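Gwynne Modular Tray System
Item no. 3886
Manufactured by Atside

Overview

The Gwynne Modular Tray System is designed for the orderly storage and transport of small items in school kitchens, teaching laboratories, libraries and shared offices. Trays are supplied singly or in sets of 4 and may be used on open shelving, in closed cabinets or on the matching Gwynne cart.

The system replaces the earlier Jistum line, which was withdrawn from sale in July. Existing Jistum shelving remains compatible with all full-width Gwynne trays. Half-width trays require the adapter rail, ordered separately under item no. 1055.

Construction

Each tray is molded in a single piece, with rounded inside corners that may be wiped clean without tools. The rim is turned outward on all sides to provide a continuous handhold. Drain openings are available on request for trays intended for use beside sinks — please state this at the time of ordering, as openings cannot be added after delivery.

Trays nest when empty and stack when fitted with lids. Lids are not included with single trays.
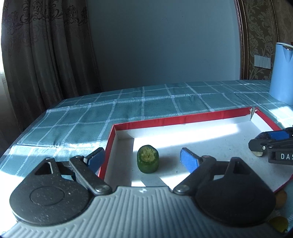
Stacked trays should be loaded with the heaviest contents at the lowest level. Where trays are kept on a cart, the upper shelf is reserved for half-width units, and the wheel locks must be engaged before any tray is removed.

Labeling

A recessed label holder is provided on the short side of every full-width tray. Standard card labels are supplied with each set. Departments that maintain their own catalog numbers may order printed labels through the Sendita ordering desk, which will match the numbering already in use. Labels of other makes may be used provided that they do not extend beyond the holder.

Care and Cleaning

Wash by hand or in a commercial dishwasher on the upper rack. Allow trays to dry fully before nesting. Abrasive pads will dull the surface and should be avoided. Adhesive residue may be removed with warm water and mild soap; solvents are not recommended.

Ordering

Orders are accepted from registered institutions and from individual purchasers. Trays held in stock leave the warehouse within 2 working days. Trays with drain openings are made to order and require additional time, which will be confirmed in writing.

Items returned unused and in their original packaging are eligible for full credit. Printed labels and made-to-order trays are not returnable.

Warranty

Atside warrants the Gwynne Modular Tray System against defects in material and workmanship under normal indoor use. The warranty does not extend to damage caused by overloading, open flame or unapproved adapters.

Inquiries concerning institutional accounts, replacement parts and Jistum compatibility should be directed to Ffion Howells, Product Support, Atside.

Related items: Gwynne cart; Gwynne lid, full width; Gwynne lid, half width; adapter rail (1055)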